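Gekora adds kidney-shaped table to Sella range

Brurham, September 2020

Furniture maker Gekora has added a white kidney-shaped table to its Sella range for small living rooms and shared spaces. It goes on sale this month at the company's Brurham showroom and through the Wragg chain of home shops.

The curved outline gives the table one side that dips inwards, so a person can stand or sit close and reach things at the far edge without stretching. The ends are rounded, with no corners to catch a hip or a sleeve in a narrow room.

Gekora began work on the shape in April, after customers asked for a table that could be used for small jobs during the day and cleared quickly in the evening. The top is smooth and plain, and wipes down with a damp cloth. The company suggests keeping a basket on it for napkins or a folded throw.
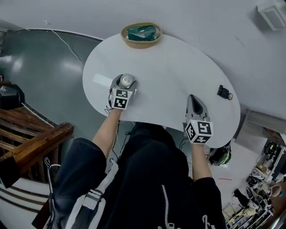
The white Sella table, with a round woven basket and folded green cloth at the far edge.

The first run is limited to 1000 tables. Each is packed flat in a single box and takes 30 minutes to put together. Tools are included, and spare feet can be ordered from the showroom.

Every table comes with a guarantee of 2 years. Delivery is free within 64 miles of Brurham, and customers further away can collect from their nearest Wragg shop.

A matching bench and a lower version of the table are planned for the same range. Prices for both will be announced when orders open.

Ends

Notes to editors

Gekora designs and makes tables, benches and shelving at its workshop in Brurham. Samples of the Sella range can be lent for photography on request to the press office.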